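Goltix adds simulated kitchens to robot training effort

3 min read
Last updated: November, 4:20 p.m.

Goltix has started collecting practice runs for its household robot arm inside a computer simulation, the company said. The runs will be used to train Grovano, the software that decides how the arm moves.

Operators steer a virtual gripper with a hand controller and try to pick up or move items among simulated furniture. Each attempt is saved along with the gripper's position and the view from the wrist. The team has saved 800 attempts so far, according to project lead Meifang Jiang.

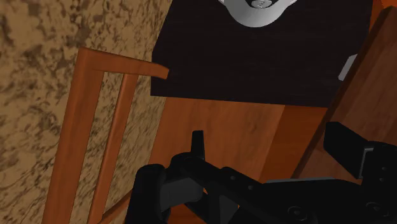
Seven operators work on the project in two shifts. Jiang said a new operator needs 20 practice attempts before any are kept. Failed attempts are stored in a separate set and labeled by hand.

"We want the arm to come in from odd angles, and people are good at that," Jiang said. "A script tends to do the same thing every time."

Furniture positions and surface textures are changed between sessions. Kobe Prins, who maintains the simulator, said the textures are kept simple so the software runs on ordinary office computers. Chairs placed close to the work area have caused the most trouble for operators, he said.

Goltix plans to test the trained software on a real arm at its Drelwood site. No date has been set.

Recent items
Drelwood site to get second test room
Guoqing Yin named head of hardware at Galindo
Warehouse arms: what buyers are asking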